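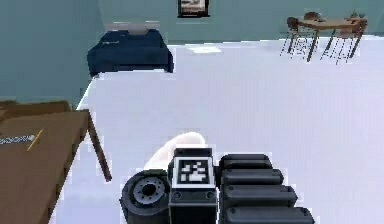

Simulated apartment with bed, dining set and wooden table. Credit: Nuno Guerreiro / Prata Household Tasks Project

CHAPTER 10
Chores

Learning goals for this chapter

Explain why a chore is harder to specify than a factory operation.
Break a household task into steps a machine could attempt and a supervisor could check.
Read a reported success rate and say what it leaves out.
Compare a chore done in simulation with the same chore done in a home.

Key terms: task specification, structured environment, deformable object, intervention, reset, sim-to-real gap

10.1 The question people ask

Anyone who works on robots gets asked when one will be able to clean the house. The question deserves a serious answer, and this chapter tries to give one. The short version is that machines can already do parts of many chores, can do a few chores from start to finish under good conditions, and cannot yet be left alone with a whole house.

Consider a plain request: tidy the bedroom. A person hears this and starts. A machine has to be told, or has to work out, what counts as tidy. A sheet of paper lying on the floor might be trash or it might be tomorrow's homework. A pencil on a table may already be where it belongs. A blanket that hangs to the floor on both sides may be exactly how the owner likes it. None of these questions is about motors or cameras. They are questions of task specification, and they have to be settled before the first movement is planned.

The simulated apartment at the start of this chapter is a good deal simpler than most real ones. The walls are flat and the floor is a wide open surface. There is a bed with a pillow, a dining table with chairs, and very little to trip over. Even so, a tidying program has several decisions to make in it. Thin items on a tabletop are hard to grasp, and when two of them touch, the gripper may pick up both or push one away. Chairs have thin legs that depth sensors often miss. Keep this room in mind as you read, as we will return to it in Section 10.4.

10.2 What the shop floor gets right

Factories have used robots for decades, and it is fair to ask why the same machines do not move into kitchens. At the Hurley plant in Trondholm, a robot arm loads metal brackets into a press. The brackets arrive in a tray, all facing the same way. The light does not change between morning and evening. A fence keeps people out. In one August, the arm loaded brackets for 16 shifts and was stopped by an operator 2 times.

This is a structured environment. Much of the work of automation was done by the people who built the tray, the fence and the press, and the arm gets the benefit. When the same plant tried to have an arm sort mixed returns from a bin, the stops became frequent enough that the job went back to a person by the next Monday.

A home has no tray. Objects turn up in new places every day, and many of them bend. Cloth, paper, bags and cables are called deformable objects, and their shape after a grasp depends on where and how they were held. Folding a towel is a well-studied problem for this reason. Folding whatever comes out of the dryer is still an open one.

10.3 Reading a success rate

The Grenel trials, which we use throughout Part Three, recorded 1,036 attempts at ten household tasks. Before comparing any two numbers from such a study, ask the following.

Who put the room back between attempts? This step is called a reset, and it is often done by hand.
Did a person step in during the attempt? An intervention may be counted as a failure, or it may not be counted at all.
Were the objects the same ones used in training?
How long did the attempt take? A machine that needs an hour to clear a table may still be scored as successful.

A wiping task with a high score and frequent interventions tells us that a machine can wipe. It does not tell us that the owner can leave the room.

Check your understanding

1. Choose a chore you did this week. Write down every step, including the ones you did without thinking. Mark the steps that required you to guess what another person wanted.

2. A report says a robot "can make a bed." List four facts you would need before deciding whether the claim matters to a hotel.

3. Name one change to your own kitchen that would make it easier for a machine to work in. Would you be willing to make it?

Section 10.4 takes up simulation and the sim-to-real gap, starting with how friction and soft contact are modeled.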